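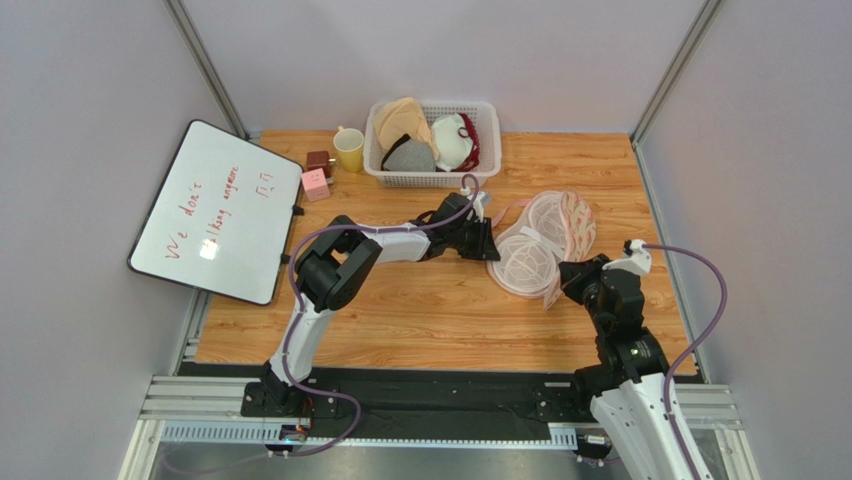
*Mesh laundry bags in a pile on a wood-grain table.*

# How to wash delicate clothes in mesh bags

I started to use mesh bags after one bra hook destroyed two good sweaters in the same wash. My first bags were wrong for the job and I also closed them wrong, so I write down the method I use now. It works for a front loader and for a top loader.

## What you need

- 3 mesh bags, of different sizes if possible
- liquid detergent for delicates
- a drying rack or a clean towel

Bags come with fine mesh or with wide mesh. Fine mesh is for tights, lace and everything with small hooks. Wide mesh lets more water through, so it is better for sweaters and for baby socks. If you buy only one kind, buy the fine one.

## Before the wash

1. Read the care label. If it says "dry clean only" or "hand wash only", the bag does not change this.
2. Close all hooks and zippers on the clothes. A hook can catch the mesh from the inside and make a hole in it.
3. Turn sweaters and printed shirts inside out.
4. Treat stains now. Put a drop of detergent on the stain, press it gently with a finger and wait 5 minutes.

## Filling the bag

Fill the bag only to the half. The clothes must be able to move, or the detergent stays in the folds and you will find white marks later. One sweater for each bag is enough. For tights I put two pairs together, never more, and I roll them loosely first.

Keep dark and light colors in separate bags and also in separate loads. The mesh does not stop dye.

Close the zipper completely and push the slider under the small elastic cover, if your bag has one. On my bag from Altlow this cover was missing, and the zipper opened in every second wash. I now close that one with a short piece of cotton ribbon through the slider.

## The wash

Choose the delicate program with cold water. For spin speed I take 1000 for cotton underwear and the lowest setting for wool. Do not wash a single bag alone in the drum, as the machine can have trouble to balance the weight. Add some light items, like T-shirts or pillowcases. Jeans and heavy towels should wait for another load.

Use a little less detergent than usual, and no fabric softener on sports clothes.

## After the wash

Take the clothes out of the bags immediately. Lay wool flat on a towel, give it its shape with your hands, and turn it over the next morning. Underwear can hang on the rack.

Turn the empty bags inside out, remove the lint and hang them to dry with the zipper open. Before you put them away, hold each bag against a window and look for holes. A small hole can be closed with a few stitches of polyester thread. If the seam near the zipper is torn, I replace the bag.

## Update from May

Thierry Lacroix wrote to ask if the bags can go in the dryer. Mine say low heat only on the label, so please look at yours first. I prefer the rack, where they are dry before the socks.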